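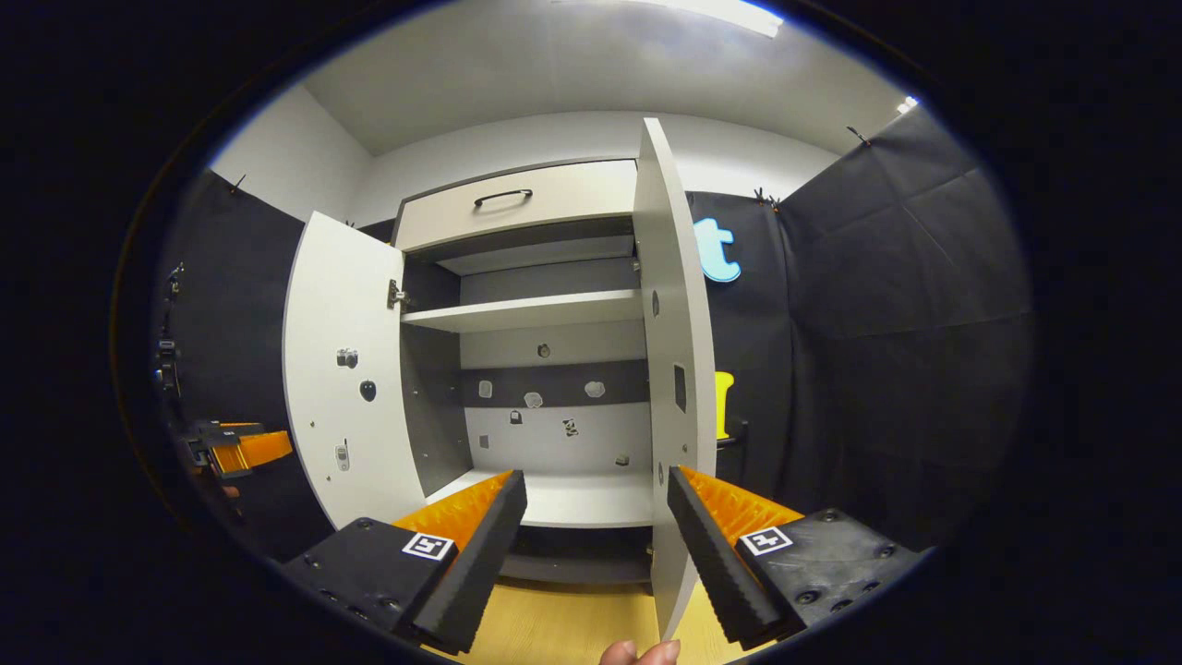 Plokard cell: setup and maintenance notes

Maintainers: Shewit Woldemariam, Aivar Pärn
Site: Drivudthorpe
Last revised: January 3, 2020

Scope

Covers the two hand-held grippers (Lill A and Lill B) and the wardrobe station of the Plokard set. The kitchen station has its own file. Recording software is covered in the Penley README.

Contents of the release

Episodes, wardrobe station: 1,098
Episodes, all stations: 3,763
Grippers per episode: 2

Station

One two-door wardrobe against the back wall, with black cloth hung on the walls either side of it. Re-clip any cloth that has dropped before starting. Folds need not match between sessions. Large coloured letters are fixed to the cloth and stickers to the doors. Leave them where they are; moving them part way through a session breaks the map and the session has to be mapped again.

Ceiling lights on, exposure locked. Do not use auto exposure with the doors open.

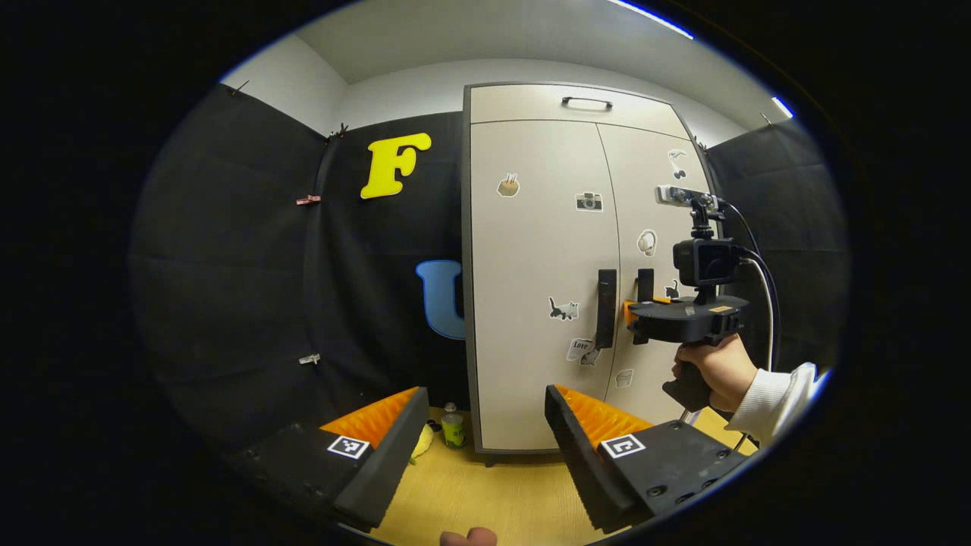
Wardrobe station, doors closed. Second gripper held at the right-hand door.

Gripper checks, start of each session

1. Wipe the marker tags with a dry cloth. Replace a tag if a corner has lifted.
2. Check the orange finger pads for splits along the ridges. Change both pads of a gripper together.
3. Close the fingers fully, then open them fully, and log both widths. If the closed width has moved by more than 2 mm from the last entry, recalibrate.
4. Tighten the finger mount bolts by hand. No thread lock on the pad side.
5. Check that the depth sensor cable has slack at the wrist and is clear of the fingers.
6. Clean the camera lens last.

Pads last roughly 100 episodes on the door handles, longer on soft objects.

Mapping

Walk one slow pass with the doors closed and one with them open. Keep the letters in view for the first few seconds of each. Discard the map if tracking drops out at the open doors and repeat both passes.

Known faults

Operator's fingertip shows between the fingers at the bottom of the view. Masked at training time, left in the raw video.
Gripper B width drifted in the March sessions. Affected episodes are flagged width_suspect and kept.
Tags on the far gripper are lost when it passes behind an open door. No fix.

Send pad and mount faults to Aivar, everything else to Shewit.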